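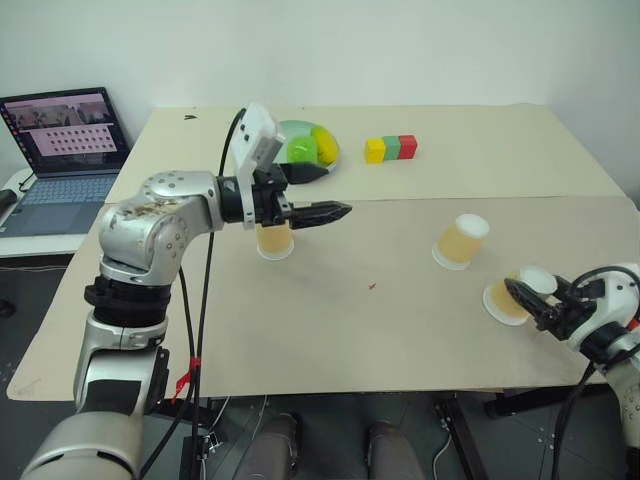
Section 4. Cup task: table set-up and first runs

Read Section 3 (power and emergency stop) before this one. If you skipped it to get to the part where the arms move, go back.

This section covers the two-arm cup task as the Kesitz club runs it in Steiner, and as it is scored at the Trultano meet. The rules sheet calls it a beginner task. Treat that claim with suspicion. A person can right a tipped cup without looking, and two arms will happily spend a whole evening pushing it toward the edge of the table.

4.1 Before you switch anything on

1. Push the two table boards together until the seam is closed. A finger that catches in an open seam will pull the board along with it.
2. Wipe both boards. Leave existing marks on them alone, including the ones that look like dirt. Past groups have used them as reference points and did not always write down which.
3. Run each arm's cable along the outside of the arm and leave slack at the elbow and wrist. Move the arm by hand through its full reach and watch the cable, not the gripper.
4. Check the finger edges. Pale wear marks are normal on our sets. A crack is not, and you should swap the finger.
5. Put the cups on the front board where both arms can get to them. Anything else on the table goes to the back.

CAUTION: Keep hands off the boards whenever either arm is enabled. "It was only going to move a little" has appeared in the incident log more than once.

4.2 Starting Trastura

1. Open Trastura on the laptop and wait for every camera view to load.
2. Wave a sheet of paper in front of each camera in turn and confirm that the matching view changes. The green status light only means that a stream exists. It stays green on a frozen picture.
3. Load the cup profile. Do not load "cup_new" or "cup_new_final". We don't know what is in them either.
4. Set the speed limit to 19 percent. The vendor default is higher and looks better in a demo.
5. Home the left arm, then the right. Never both together.

NOTE: Auto-calibrate is supposed to make step 2 unnecessary. In June we let it run without the check and lost a batch of 391 recorded runs to swapped wrist views. Do the check.

4.3 First grasp

1. Start with one cup and one arm. Park the other arm well clear.
2. Bring the gripper in low with the fingers fully open, and stop when there is one on each side of the cup.
3. Look at the gap on both sides in the wrist view. If one side is much tighter, back out and come in again. Closing anyway and hoping the cup will slide to the middle works just often enough to teach bad habits.
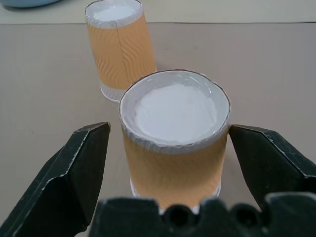 Figure 4-2. Wrist view, fingers open on both sides of the near cup. The gap is tighter on the right.

4. Close slowly until the cup stops shifting. Ignore the grip force number on screen; we have never gotten the same reading twice from the same cup.
5. Lift a short way, hold, and set it down again. Repeat until it gets boring, then add the second cup.

NOTE: A cup standing behind the one you want can look closer than it is from the wrist. Confirm with the overhead view before you reach past anything.

4.4 Adding the second arm

1. Lay one cup on its side for the right arm and leave one upside down for the left.
2. Agree out loud who is driving which arm.
3. Let one arm finish and back away before the other enters the middle of the table. Trastura has a collision guard – test it at low speed, with the stop button in your hand, before you believe in it.
4. Replace any cup that has been crushed or creased. Bent ones grip differently and will spoil your results.

4.5 Recording runs

Log failed runs as well as good ones. The project page says 200 clean runs are enough to train a usable policy, and another page on the same site says 2,000. Neither says what "usable" means, so write down your own pass mark before you start recording.

Last checked on the club table: 2026-07-20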